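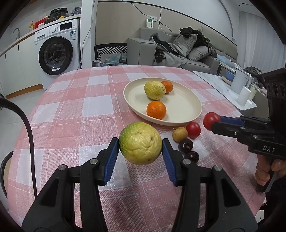
에르소이(Ersoy) 감귤 선과장 방문 기록

방문일은 12월 20일이다. 에르소이 선과장은 이르니네(Irnine) 재배지구의 감귤류를 집하해 세척, 선별, 예냉, 출하까지 처리하는 시설로, 수확기에 한해 외부 견학을 받는다. 안내는 품질관리 담당 아슈라프 벤키란(Ashraf Benkirane) 씨가 맡았고, 저장 공정은 줌마이 가르바(Jummai Garba) 씨가 따로 설명했다.

1. 반입 및 계량

과실은 플라스틱 상자에 담겨 반입된다. 트럭 단위로 계량한 뒤 필지 번호와 수확일을 전표에 기록하고, 상자마다 같은 번호의 라벨을 붙인다. 견학 당일 오전 반입량은 1307상자였으며 레몬과 오렌지가 대부분이었다. 포멜로는 물량이 적어 별도 라인을 두지 않고 레몬 작업이 끝난 뒤 같은 라인에서 처리한다. 이때 롤러 간격을 다시 맞추어야 하므로 작업이 잠시 중단된다.

2. 세척 및 건조

세척조는 2조식이다. 첫 번째 조에서 흙과 잎 조각을 제거하고, 두 번째 조에서 헹군다. 이후 브러시 롤러를 통과하는데, 브러시 경도는 품종에 따라 교체한다. 껍질이 얇은 오렌지에 경질 브러시를 쓰면 유포(油胞)가 터져 며칠 뒤 갈변 반점이 생긴다. 표면이 울퉁불퉁한 레몬은 골 사이에 이물이 남기 쉬워 통과 속도를 낮춘다. 건조 구간은 송풍식이며, 열풍은 초겨울 습도가 높은 날에만 사용한다고 한다.

3. 선별

선별기는 브란디스(Brandis) 제품으로 크기와 색도를 동시에 판정한다. 녹색이 남은 황록색 과실은 불량으로 분류하지 않고 후숙 대상으로 돌린다. 벤키란 씨에 따르면 과피색과 과즙 함량은 반드시 일치하지 않으며, 시즌 초반인 9월 물량은 녹색이 강해도 착즙률 기준을 통과하는 경우가 많다. 색도 기준은 출하처의 요구에 따라 달라지고, 가공용은 색을 보지 않는다. 꼭지 부위의 상처는 기계 판정이 불안정하여 라인 끝에서 육안 검사를 병행한다. 검사대 조도가 다소 낮아 보여 문의했더니 조명 교체가 예정되어 있다는 답을 들었다.

4. 예냉 및 저장

저장고는 품목별로 구획되어 있다. 가르바 씨의 설명 중 기록해 둘 만한 부분은 다음과 같다.

레몬은 저온 장해에 민감하여 오렌지와 같은 온도로 보관하지 않는다.
토마토 등 에틸렌 발생량이 많은 품목은 같은 건물에 반입하지 않는다.
환기는 야간에 실시하고 이산화탄소 농도를 함께 기록한다.
저장 27일째에 표본을 꺼내 과피 경도와 중량 감소율을 측정한다.

기록지는 저장고 출입문 옆에 걸려 있었고, 온도 기록과 환기 기록의 양식이 서로 달라 대조하기가 조금 번거로워 보였다. 양식 통합은 검토 중이라고 한다.

5. 출하

포장재는 네칸스(Nekance)에서 공급하는 골판지 상자를 쓴다. 통기구 위치가 측면 상단으로 바뀐 뒤 적재 하중에 의한 변형이 줄었다고 하나, 비교 자료는 열람하지 못했다. 팔레트 적재 높이는 도크 기둥에 표시된 선으로 제한한다.

참고 사항

견학 신청은 사무동에서 서면으로 받는다. 선별장 내부는 소음이 커서 설명이 잘 들리지 않으므로 질문은 저장고로 이동한 뒤에 하는 편이 낫다. 미끄럼 방지 밑창이 있는 신발이 필요하며, 위생모와 덧옷은 입구에서 지급한다. 저장고 구간은 외투를 입은 채로 들어갈 수 있다.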